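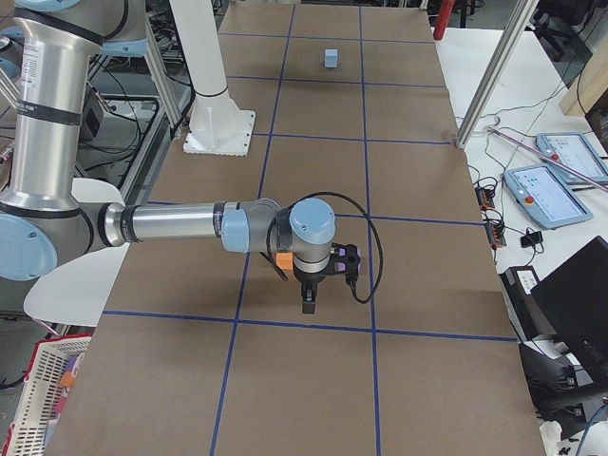
Abb. 1: Der Tisch mit Papierbezug und Raster aus blauem Klebeband, hinten der hellblaue Würfel.

Projektbericht: Ein Tisch wird eingeteilt
Gruppe Stulura (Máté Kocsis, Rozália Szekeres, Gintarė Vaher)
Betreuung: Zsolt Hegedűs

1. Aufgabe
Wir sollten eine große Arbeitsfläche so herrichten, dass man von jedem Gegenstand darauf sagen kann, wo er liegt, ohne »da hinten, ein bisschen links« zu sagen. Im Kurs hielten das alle für eine Angelegenheit von einem Nachmittag. Gebraucht haben wir den halben Juli.

2. Material
Braunes Kraftpapier von der Rolle, blaues Klebeband, ein Stahllineal, eine Schlagschnur und ein Cuttermesser, das Herr Hegedűs nur gegen Unterschrift herausgab. Das Papier hat Gintarė bei Bíró geholt, 30 Meter, damit es »sicher reicht«. Der Rest steht noch im Flur.

3. Vorgehen
Erster Versuch: Papier auflegen, Band darauf, fertig. Das Papier schlug Wellen, und die Linien machten jede davon mit. Rozália nannte das Ergebnis eine Landkarte, mit Mittelgebirge.
Beim zweiten Versuch haben wir das Papier über Nacht beschwert, mit sämtlichen Bänden des Wivel-Katalogs, die damit erstmals seit Jahren benutzt wurden. Danach lag es glatt. Die langen Linien kamen zuerst, mit der Schlagschnur vorgezeichnet. Bei den Querlinien hat Máté jede Zelle einzeln vom Nachbarn abgemessen und so einen Fehler von 3 mm liebevoll durch die ganze Reihe weitergereicht. Also alles wieder ab - das Band ging gut herunter, das Papier kam stellenweise mit.
Im dritten Anlauf haben wir alle Maße von derselben Tischkante genommen. Die Zellen sind jetzt annähernd gleich groß. Wer mit dem Lineal nachprüfen möchte, möge das bitte nach der Benotung tun.

4. Probe
Als Testobjekt diente ein kleiner hellblauer Würfel. Eine Person legte ihn in eine Zelle, eine zweite sagte Reihe und Spalte an, eine dritte schrieb mit dem Rücken zum Tisch auf. Nach mehr als 30 Durchgängen stellten wir fest, dass Máté die Reihen von vorn zählte und Rozália von hinten. Beide hatten durchgehend recht. Seither gilt: Gezählt wird von hinten. In Abb. 1 liegt der Würfel demnach in Reihe zwei.

5. Was wir anders machen würden
Die Zählrichtung vor dem Kleben festlegen und irgendwo aufschreiben. Das Band nicht über die Papierstöße führen. Hellblau und Blau sind sich außerdem ähnlicher, als uns lieb ist; ein roter Würfel wäre neben dem Band leichter zu finden gewesen. Sándor Szalai aus der Parallelgruppe hat uns einen angeboten, will dafür aber den Papierrest. Die Verhandlungen laufen.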